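About Pledari

Pledari began with one overfull desk drawer and an argument over whose it was. Ha-rang Oh said it belonged to Eyvindur Briem. Eyvindur said the stapler in it was hers. They still share the stapler, and they now run a small company that helps people put things away.

We teach desk tidying in groups of 8, at tables much like the ones you already own and can no longer see. Every small object gets picked up, looked at and given a place to live. Bring your own clutter — we have plenty, but we're fond of ours.
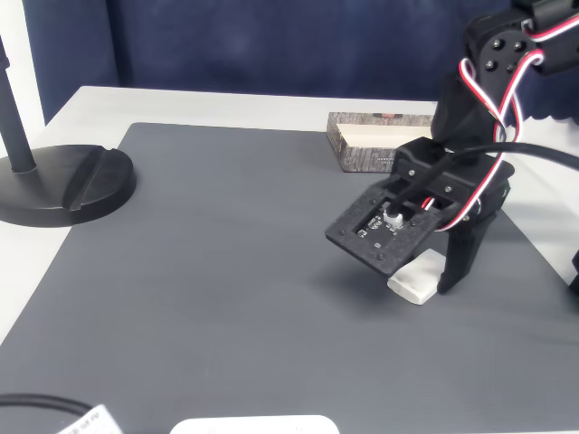
Small white block on the mat, open bark-print box behind it.

The low box is Ha-rang's favorite kind of storage. It has no lid, so you can't pretend you don't know what's in it. Eyvindur prefers jars and has been outvoted, as far as two people can manage a vote.

Our beginners' course, Presley, runs for 4 evenings. Masilela is the longer one, for people with a garage. We've seen 2463 drawers so far, and 21 of them opened on the first pull. Both courses start again in January, and tea is included.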